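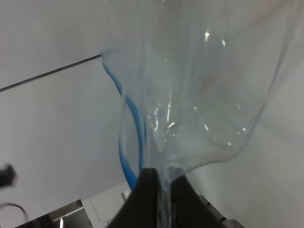
Hala Kanaan has been named director of family services at Stollo Neighborhood Center, the center's board announced in April 2020. She takes over a department that includes the after-school program, the senior lunch club, the food pantry and the small emergency fund that helps families with rent and utility bills. She has been running the department on an acting basis for 2 months and was the only candidate put forward for the permanent post. One of her first changes was at the pantry, where orders are now packed ahead of time and handed over at the side door on Fakhoury Street. Pantry orders go out in clear plastic with a blue stripe along one edge, so that people coming to the side door know which pickup is theirs. Orders for the senior lunch club are in brown paper and are kept on a separate cart.

Kanaan came to the center 16 years ago as a part-time tutor in the after-school program. She later managed the summer day camp and then spent several years as family services coordinator, working mostly with parents of children in the Stillumitz elementary schools. She has a degree in social work and grew up in the neighborhood. Her mother attended English classes in the center's old building, which was torn down when the street was widened.

The center was founded by a group of churches and a labor hall on the east side of Stillumitz. It now operates out of the former Sader furniture store, a two-story brick building with a gymnasium added at the back. Last year it served 2249 people through all of its programs combined. The pantry accounted for the largest share of those visits, followed by the after-school program.

Most of the building is closed to the public at present. The gymnasium, the computer room and the second-floor classrooms have been shut since the middle of last month, and the lunch club no longer meets in person. Staff members are calling lunch club members at home twice a week. Meals are delivered to those who ask for them – at the moment that is 93 people, more than the dining room used to seat on a normal day.

"We had to take apart the way we did everything and put it back together in a hurry," Kanaan said. "Some of it works better than I expected. Some of it we will be very glad to drop when we can open the doors again."

She said the phone calls to older members are something she would like to keep. Before the closing, the center had little contact with members who stopped coming to lunch, and in a few cases it was weeks before anyone learned that a person had moved or gone into the hospital. The callers now use a short list of questions about food, medicine and heating, and they pass along anything that needs attention the same day.
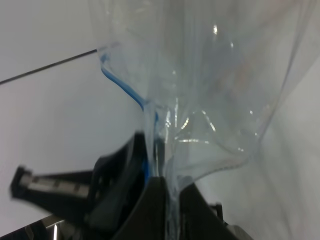 Who can get help from the family services department while the building is closed? Any household in the city of Stillumitz can use the pantry, and no proof of income is needed. The emergency fund is limited to families with at least one child under 18 and requires a copy of the bill or the rent notice. Applications are taken by phone, and forms can be left in the mail slot at the front entrance if a family has no way to send them by computer.

Pantry pickup is Monday through Thursday afternoons. Households are asked to call by noon the day before and to say whether anyone has a food allergy or is on a low-salt diet. Each household may pick up once a week. People who cannot come in person may send a friend or relative, as long as the center has that person's name. Parking along Fakhoury Street is free during pickup hours.

The after-school program is continuing in a smaller form. Tutors are working with students by phone and video, mainly in reading and math, and printed worksheets are available at the side door for children in second grade and below. Art kits are also being sent home. Kanaan said attendance is hard to compare with that of a normal spring, but that most of the families enrolled in the fall have stayed in touch.

No decision has been made on the summer day camp. The camp normally starts in the last week of June and ends in August with a family picnic in Sader Park. The center has told parents that deposits already paid will be returned in full if the camp is canceled, and that registration remains open for now. Kanaan said she expects to have an answer for parents by the end of May.

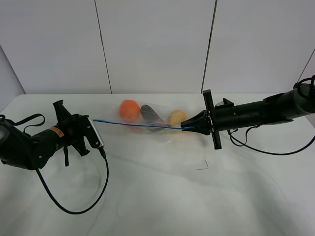 If the camp does go ahead, it will probably be divided into smaller groups that stay together all day, with more of the schedule held outdoors. The swimming trips would be left out. The center is also looking at a half-day version for younger children, which would cost less to run and could be staffed entirely by people already on the payroll.

The position of family services coordinator, which Kanaan held until her appointment, will be filled later in the year. Until then the work is being shared between the front office and the after-school staff. The board said the department's budget for the current year has not been changed, although the spring dinner – usually the largest fundraiser on the calendar – has been put off with no new date set. Tickets already bought for the dinner can be refunded, or the amount can be turned over to the emergency fund. Ticket holders will be getting a letter with a reply card.

Calls to the center are answered on weekdays from 9 a.m. to 4 p.m. Arabic and Spanish speakers are available on all of those days, and messages left after hours are returned the next business day.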